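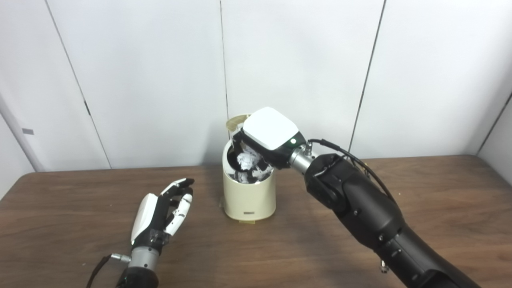
A small cream-colored bin on a brown table.

I moved to Ulow in July, and one of the first letters I received was about garbage. In my old town we put everything in one bag and carried it down whenever we wanted. In Ulow there are 4 kinds of waste, and each kind has its own morning. The letter was two pages long and I read it with a dictionary next to me.

For the first weeks I made many mistakes. I put a yogurt cup with the paper. I brought the glass down at night, and later I learned that glass is allowed only until eight in the evening, so that people can sleep.

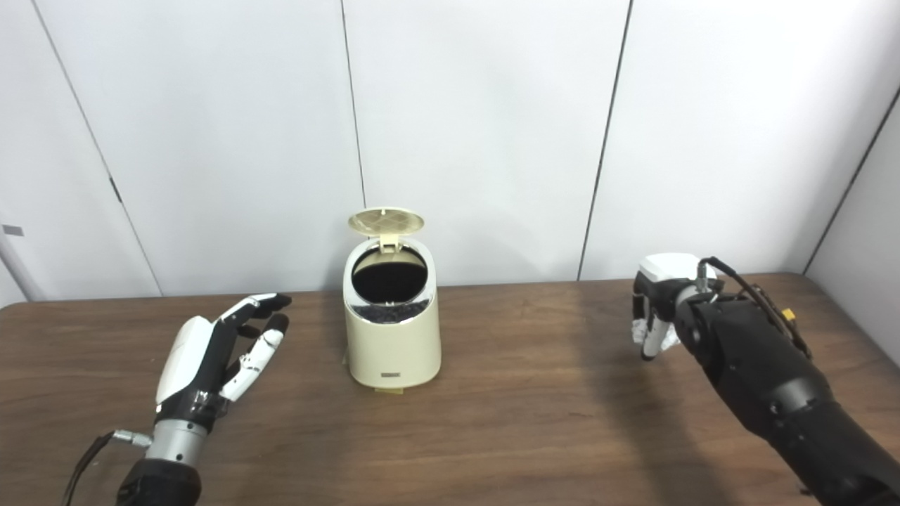

What surprised me most is how much I was throwing away. When everything goes into one bag, you do not see it. Now I see that my biggest problem is food, mostly bread and salad. I buy salad on Kala Street because it looks so fresh, and after three days it is brown.

So I changed how I shop. I go two times a week with a short list, and I freeze half of the bread on the same day.

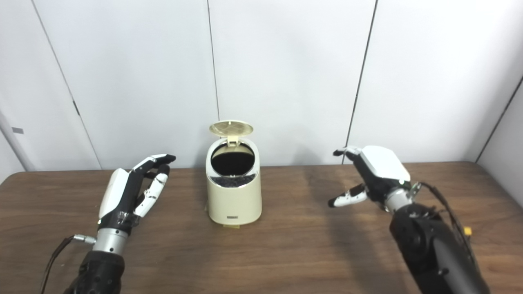
The peels and coffee grounds I now carry to the garden in Akolgo, 11 minutes on foot from my door. They have a big compost heap behind the fence and anyone can add to it before noon. I like this walk more than I expected. 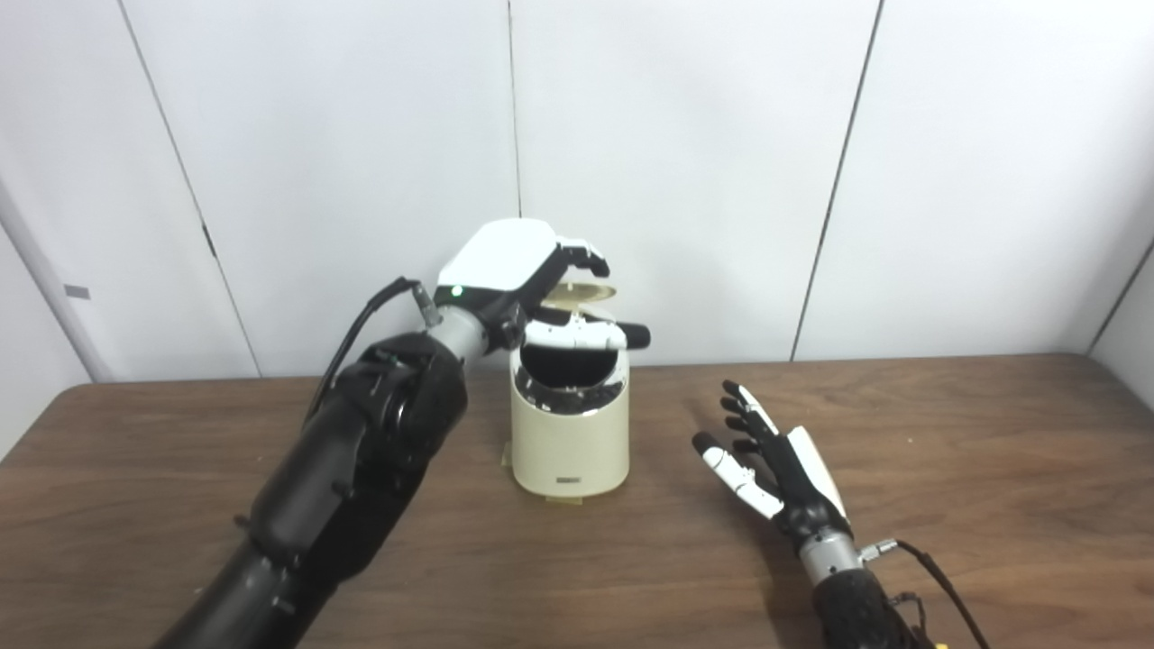
My next question is what to do with old batteries. The letter says to take them to the collection point in Rulik, but the bus there goes only every 60 minutes, so for now they wait in a jar.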